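# About Plitance

Plitance runs short courses and publishes study texts in chemistry for people who have finished an undergraduate degree, or are close to finishing one. We are based in Wudton and have taught here for 24 years.

The school was started by Houshang Nikzad, who was then teaching physical chemistry to second-year students and wanted more time for thermodynamics than the timetable gave him. The first course was on phase equilibria and met in the evenings. His notes from it were photocopied, corrected by the people who took the class, and later bound as our first book. Marcelino Salcedo joined two years later to teach kinetics and now directs the program.

## What we teach

We offer 33 courses. Most are in physical and analytical chemistry, with a smaller group in spectroscopy and electrochemistry. A standard course lasts two weeks and has a lecture in the morning, a problem session after lunch, and written work to hand in the next day. Students should be comfortable with calculus and have had one year of general chemistry and one of organic. Kinetics also asks for some differential equations, and there is a refresher packet for anyone who is rusty.

Courses with a lab component are held in the Arabzadeh building. Lecture-only courses meet at Dudwood Hall, a short walk away. Groups are kept small enough that every problem set is marked by the person who taught the lecture.
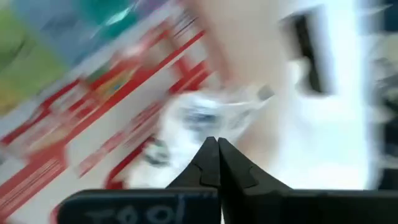
*Two fingertips closed to a point, with handwriting low on the left finger.*

## Books and notes

Our texts come out of the courses. A set of notes is used in class at least twice before we print it, and the problems that caused confusion are rewritten or dropped. Answers to the odd-numbered problems are in the back. Full solutions go to instructors on request, by letter or email from a school address.

The library at Dudwood holds roughly 4,000 volumes, including bound journals and older data tables that are hard to find elsewhere. Current and former students may use it. Books on the reserve shelf do not leave the room.

## Enrollment

The summer session begins in June. Applications need a transcript and one letter from an instructor. Fees cover tuition, printed notes, and lab materials where there are any. Housing is not included, but the office keeps a list of rooms for rent in Wudton.

Page last revised January 19, 2019.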